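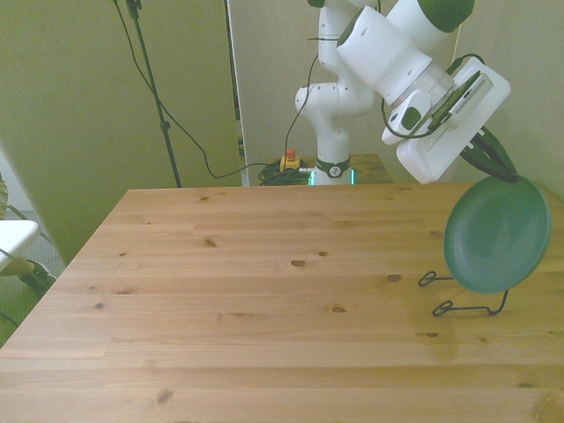 House rules for putting a plate in a rack

I spent most of September helping to write the handling rules for Horobets, our plate-racking project. The first draft had 30 rules. Four survived, which I consider a triumph of good manners.

Rule 1: Grip the rim
A plate has one sensible place to hold it. Our old wording took 226 words to say so.

Rule 2: Leave the stop button where a person can reach it
Reach means from where you stand, without leaning over the arm. I have had this argument at Juselden and would rather not have it again.

Rule 3: Look at the wood as well
A pine table has knots and grain, and a wrist camera finds them every bit as interesting as a blue plate – so check both before you blame the software. 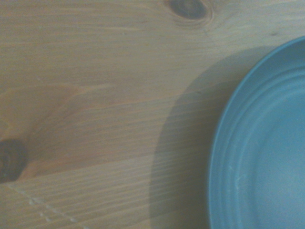 Rule 4: Do not let go early
The stand takes the weight first, then the fingers open. Lakis wanted a pause of 100 milliseconds written in. We settled on "wait".

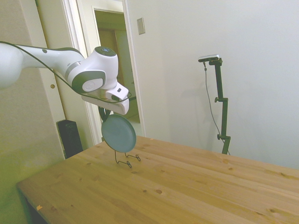
Still open
Whether a worn plate counts as a different plate. Answers by post, please.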